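Print this page
E-mail this entry

Workshop notebook, October, late afternoon

Back on the Pasdale toy boxes. I got through the big tub this morning and it took a lot longer than I'd hoped (I keep stopping to squeeze things, which is half the fun and all of the delay). The tub came in labeled "soft + small hard," and that could mean anything, so I've started splitting it into little mixed lots before anything gets a wash. Small lots are so much nicer to work from! With the big tub I dig to the bottom and forget what I saw at the top.

The metal bin is my favorite for this. It wipes clean, it doesn't hold a smell, and colors show up well against the gray. The floor of it is scuffed to bits by now but I don't care, it's a bin.

Lot I had going today: blue star, the yellow one with the knobby ends, pink box with the dark panel, the green toothed strip, and the red crumpled thing, which I'm putting down as cloth until I decide what to call it. The pink box is the bulky one and takes over any lot you put it in.
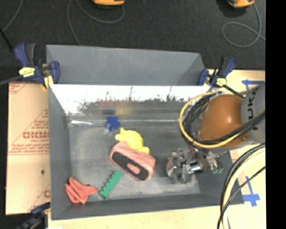
Rotich wrote back in the margin that the red one should go with the textiles straight away, before it picks up grime from the hard pieces, and that anything with teeth or notches wants a brush and a bit of patience, no soaking. Also that I should stop using "misc." as a category. Fair enough. I've crossed out "misc." on 2 labels and I'm sure there are more.

So, new plan for tomorrow: cloth out first, then glossy pieces, then anything with grooves. I still want the star shapes kept together, if only so the Varnero shelf looks cheerful.

Soap: mixed it at 100 ml to the bucket last time and it left a film, so I'm going down a bit. The Flistness tablets are nearly gone, need to reorder. The tag roll says 200 but it feels thin to me.

Running total in the ledger is 246 pieces, not counting today's lot, which I'll write in once the red thing has a proper name. Brushes are drying by the sink, please don't put them back in the drawer yet.

Print this page
E-mail this entry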